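Mekis Robotics Notes
@mekisnotes
June 6, 2026

Thread on how we collect demonstrations for the tabletop project. People keep asking what the work looks like day to day, so I'm writing it down in one place. 1/21

The short version: a person moves the arm through a task, we record it, we check it, we do it again. The learning system gets the recordings later. Most of the hours go into the first three parts. 2/21

We call the current set Dornlow. It covers picking up, moving and putting down ordinary things on a table. It has 2327 recordings as of this morning, and 203 of those are marked as not usable. 3/21

Not usable doesn't mean the task failed. A clean failure can be kept, with a label. The 203 are ones where a camera stream dropped, or the timestamps drifted, or the operator started before the recorder did. 4/21

The timestamp problem was the worst one. In October we lost a full week to it. Joint readings and images were off from each other by a few frames, and you can't see that by watching the video. You only see it when you plot gripper width against the pictures. 5/21

Since then every session starts with a sync check. Open the gripper, close it, open it, stop. Look at the plot. If the edges line up, go on. If they don't, restart the recorder and do it again. It takes two minutes. 6/21

Now the objects. The early recordings had one object on a bare table, and the policy we trained on them did fine on one object on a bare table. Put a cup nearby and it wandered. So Dornlow has other things on the table in most recordings. 7/21

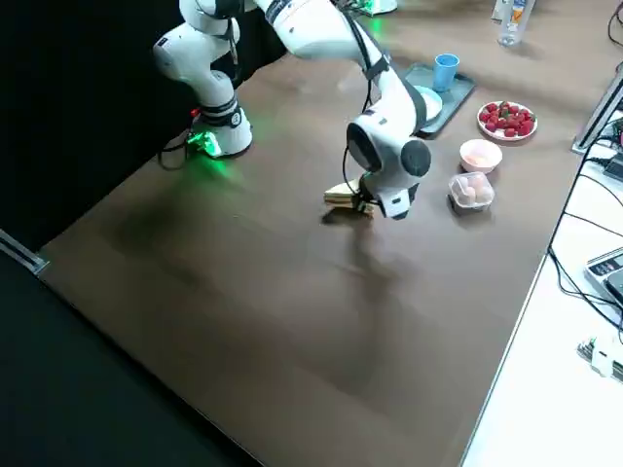 Page 8 of 21

The block task. The fingers are closed on the flat wooden block, just above the table, and the near half of the tabletop is clear. The strawberries, the eggs and the tray with the cup are over on the far side. The instruction for this task only mentions the block. 8/21

Flat blocks are harder than they look. The fingers have to come down low enough to get a grip on the edges, and if they come down too low they touch the table and the arm stops itself. New operators hit the table a lot in their first hour. 9/21

We ask operators to go slower than feels natural on the way down and at normal speed everywhere else. If the whole recording is slow, the policy learns to be slow. If the descent is fast, it learns to hit the table. 10/21

Start positions: we move the object before each recording. For a while we let operators choose the spot themselves. Then we plotted the spots and nearly all of them were in one patch, close to the operator's right hand. 11/21

So now a script picks the spot and shows it on the monitor. The operator puts the object there, and turns it to the angle on the screen. It is boring and the data is much better spread out. 12/21

Labels. Each recording gets one plain sentence, typed by the operator right after. "Pick up the block and put it near the front edge." We tried writing them in batches at the end of the day and people mixed them up. 13/21

We don't correct the wording much. One person writes "grab," another writes "pick up." That's fine, we want both. We do correct left and right, which people get wrong more than you'd think. Left means left as seen from the arm's base. 14/21

Checking. A second person watches every recording at double speed and marks it keep, keep as failure, or drop. If the two people disagree on whether it worked, it goes to a third. 287 recordings have gone to a third person so far. 15/21

Most of those 287 are about letting go. Did the object get placed or did it get dropped from a small height? We wrote a rule for it in the end: if it moves after the fingers open, it was dropped. Still a failure, still useful. 16/21

Someone asked about tools. Recording is done with Multley, our own logger. It writes one folder per recording, with the images, the joint readings, the gripper width and the label. Nothing clever. We like being able to open a folder and look. 17/21

Steiner is the checking page that sits on top of it. It plays the video with the gripper plot underneath. I added keyboard shortcuts last month and checking got a lot faster. Should have done that at the start. 18/21

Things I would do differently: fix the sync check before recording anything, randomize start positions from day one, and write the drop rule down before the second person starts checking. We had to go back over old recordings for all of these. 19/21

What we still don't have enough of is recovery. The grip slips, the operator lets go, backs off and tries again. Operators tend to restart the recording when that happens. We've asked them to keep going, and a few now do. 20/21

Next up is the two-object tasks, where the order matters. I'll post the label format for those once we've settled it. Replies are open if you run a similar setup and do the sync check some other way. 21/21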